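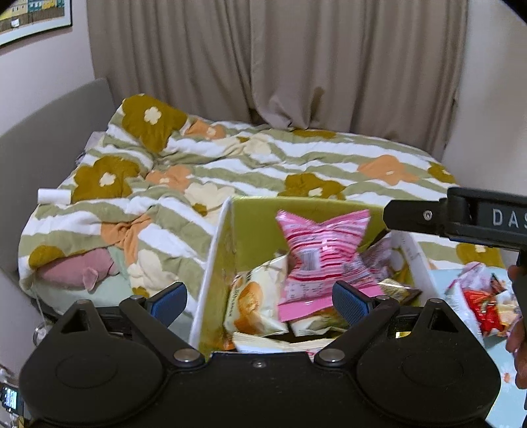 Can It Put the Snacks Away Yet?

My sister-in-law Latrice Lindqvist asked me at Easter dinner when she could finally expect a machine to tidy up after her boys, and I'm afraid I gave her such a long answer that the ham went cold. Since several of you wrote in after the April issue with more or less the same question, I thought I'd set it down properly, and you can read it at whatever speed you like.

The short version is that we are still a good way off, though closer than I would have told you when I started this newsletter. The long version has a lot to do with snack packets.

People tend to assume the hard chores are the big ones, like carrying laundry downstairs or moving a chair. But ask anyone who works on this and they'll start grumbling about wrappers. A box of packaged snacks is a wonderful little torture chamber for a machine. The packets lie on top of one another, they're crinkled and shiny, the light bounces off them, and no two are quite in the same position. A striped pink one lying on top of a cream one is perfectly plain to you and me, and we'd pick it up while talking on the phone. For a pair of padded fingers there's a whole string of small decisions to make first. Where does the top packet end and the next one begin? Is it better to take it by the crimped seal, or by the fat part in the middle? How hard can you squeeze before you have a bag of crumbs?

I put this to Anika Kowalczyk, who used to pack orders at the Trondum warehouse and now helps teach grippers at Berovel, and she laughed at me quite kindly. Seals are tempting, she told me, because they're flat and they stick out, but they're also slippery, and if the packet is heavy for its size it will swing and bump the side of the box on the way up. Her team keeps a running tally of attempts on mixed packets, and on their best day so far they got through 479 of them. She wouldn't let me print how many ended on the floor!

Much of the teaching, by the way, is done by people. You hold a gripper in your own hand and do the chore with it, over and over, so that the machine has something to learn from. I had a go myself when I visited (they are very patient with visitors), and I can report that it is humbling. You lose your wrist, more or less, and you lose all the feeling in your fingertips that tells you a thing is about to slide. It took me 30 minutes to clear one box, and my shoulder let me know about it the next morning. With one in each hand it gets easier in some ways, as you can steady a packet from one side and lift from the other, and harder in others, mainly because they knock together over the box like two people reaching for the last roll.

Then there's the matter of where all this has to happen. A shop floor is kept a certain way for good reasons. The bins are where they were yesterday, and the light doesn't change when a cloud goes over. Cletus Ridgeway, who ran the packing line at Mernuten for years, likes to say that he'd trust a machine with 100 cartons before he'd trust it with one teenager's bedroom, and I see his point. A home has rumpled duvets with big flowers all over them, and plush toys half under the covers, and cords dropping off the edge of the bed. The flowers alone can be a nuisance to a system that's looking for brightly colored things to pick up. And a soft surface gives when you press on it, so a packet that has fallen onto the covers is a different job from the same packet lying on a table.

So what did I tell Latrice? I said that sorting boxes of one known product is pretty well in hand, that mixed packets in a steady spot are coming along, and that a whole bedroom, toys and covers and all, is something I'd like to see done 2 days running before I'd believe in it. She said that in that case she would keep using the boys.

Sille Hallgrímsson has promised us a piece for the next issue on folding, with special attention to fitted sheets, and I've already read the first half and enjoyed it very much. If you have a chore you'd like us to look into, do write. Dolores Blackwood has asked about dishwashers three times now, and yes, Dolores, you're on the list, right after the sheets.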